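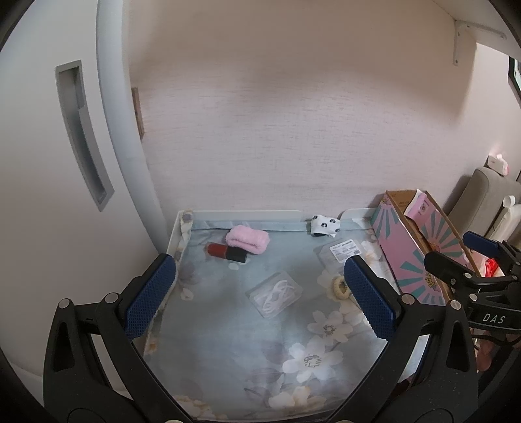
Als Utensilienschale bezeichnet man ein flaches, meist offenes Behältnis, in dem kleine Dinge des täglichen Gebrauchs griffbereit liegen, ohne dass für jedes einzelne ein eigenes Fach vorgesehen wäre. Man findet sie auf Kommoden, im Flur oder neben dem Bett, und ihr Inhalt erzählt gewöhnlich recht freimütig vom Alltag ihrer Besitzer: Ein flauschiges rosa Haarband, ein Lippenstift mit roter Kappe, ein beigefarbenes Haargummi und ein weißes Kabel, aufgerollt in einer durchsichtigen Dose, liegen da ganz einträchtig beieinander. Gern wird der Boden mit Stoff ausgelegt, etwa mit einem blaugrauen Blumenmuster, was Kratzer vermeidet und leichte Gegenstände weniger rutschen lässt.

Verwandt ist die Schale mit dem Nähkorb und dem Schlüsselteller, von denen sie sich durch ihre gemischte Füllung unterscheidet. In Fostthorpe, so hält es Nelli Kuusisto in ihrer Sammlung zur Wohnkultur fest, hieß sie lange schlicht »das Flache«. Stoffeinlagen nimmt man zum Waschen heraus und legt sie erst gut getrocknet wieder ein.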